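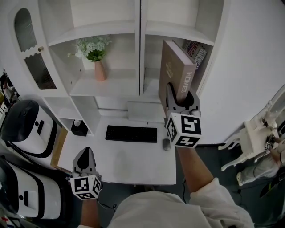

Grestivside Evening Classes
Home Organization, Session 4: The shelves over the desk
Handout by Ilaria Parisi, Tue 14 October

Last session we did drawers, and I loved how many of you came back with stories about them! Tonight we move up to the place most of us look at all day long without seeing it: the shelving right above the keyboard.

Why start here

Built-in shelves over a desk have to do two jobs. They store things, and they are the view. You sit facing them for hours, so a small change up there makes a bigger difference than a whole reorganized closet down the hall.

Open and closed

Sort first by what you enjoy looking at. Cabinets with doors take the printer paper, the chargers, the tax folders. A door with a glass window counts as half open – put the nicer boxes behind it. Open compartments are for books you really pick up, plus one or two things that are there just to please you.

Big books

Large hardcovers (decorating books, atlases, the Fabbri cookbook that Samuele brought in, all 257 pages of it) are the hardest items on a desk shelf. Some notes from our practice round:

Stand them upright if the compartment is tall enough. If they lean, they pull at the binding, so give them a bookend or a neighbor of the same height.
Too tall? Lay them flat, two at most, spines facing out.
Magazines slump. Never use one to hold up a heavy book. A magazine file fixes this for very little money.
To take a big book down, push its neighbors back a little and hold it by the sides. Don't hook a finger over the top of the spine. Support the bottom with your other hand as it comes out, especially over a keyboard!

Flowers and vases

Artificial flowers are great on a high shelf, and I will defend them to anyone. A slender vase is easy to tip, though. Drop a handful of clean gravel in the bottom and keep it a hand's width from the books. Dust the leaves with a dry paintbrush, working from the stem outward.

The desktop itself

Keyboard, mouse, screen, and the one thing you are working on. Run cables toward the back wherever they will reach. Debora's rule from the September group was that anything left on the desk for a week has to earn a shelf or leave the room, and I still use it.

For next time

Empty one compartment completely, wipe it, and measure width, height and depth. Put back only what fits with a little air around it. Bring your measurements and we'll plan the rest together.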